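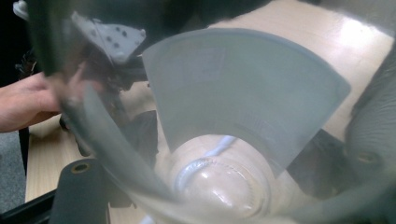
*A clear plastic bottle set in a translucent plastic cone.*

**FOR IMMEDIATE RELEASE**

# Camerport Abbey elects Tove Fogh as abbess

CAMERPORT, October. The Benedictine sisters of Camerport Abbey have elected Sister Tove Fogh as their new abbess. She succeeds Mother Agnes Polák, who told the community in spring that she would step down after 20 years in office. The vote took place on Wednesday in the chapter room, and the result was confirmed the same afternoon by the abbess president of the congregation.

Mother Tove, 66, entered the abbey after working as a high school chemistry teacher in Vemberg. She has served as novice director, cellarer and, for the past several years, prioress. Under the abbey's constitutions she takes office at once. The solemn blessing will be held in the abbey church at a date to be agreed with the diocese.

"I have lived in this house a long time and I know how much work there is," Mother Tove said. "I am grateful to my sisters for their trust. For the first few months I plan to listen and to keep the daily schedule as it is."

Mother Agnes will stay at Camerport as a member of the community. She has asked for no title and will return to the library, where she worked before her election. She will also finish her translation of the sermons kept in the abbey archive. Her resignation was made for reasons of health and was accepted without conditions.
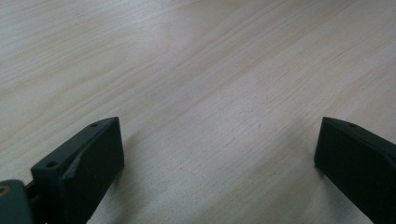
The election followed the usual form. The sisters kept two days of silence, celebrated the Mass of the Holy Spirit, and then voted by secret ballot. All sisters in solemn vows may vote, including those living at the dependent priory in Clendemau, who traveled to Camerport for the occasion. A two-thirds majority is needed in the early ballots. The abbey does not release the number of ballots or the vote totals.

The new abbess takes over several matters already in progress. The largest is the future of the Clendemau priory, where the sisters are fewer and older than they were and the heating system needs to be replaced. A decision had been put off until after the election. The community will discuss it in chapter this winter, and the parish in Clendemau will be told of the outcome before any public announcement. Mass times at the priory chapel do not change for now.

The lease of the abbey's lower fields to neighboring farms runs until 2051 and is not affected by the change in leadership. The guesthouse, the church and the shop will keep their present hours. Retreats already booked will go ahead, including those Mother Tove was due to lead as prioress. A new prioress will be named by the abbess after she has consulted the council.

A Mass of thanksgiving for Mother Agnes's years of service will be open to the public. The abbey church seats 400, and no tickets are needed. Parking is available in the field beside the gatehouse, with spaces near the north door kept for people who have trouble walking.

**About Camerport Abbey**

Camerport Abbey is a community of Benedictine nuns. The sisters follow the Rule of St. Benedict and sing the Divine Office in the abbey church every day. They support themselves through the guesthouse, bookbinding and the rent from their land.

**Media contact**

Press questions may be sent in writing to the Guesthouse Office, Camerport Abbey. Interviews with Mother Tove can be requested for weekday mornings between Terce and noon. Photography is not permitted in the enclosure.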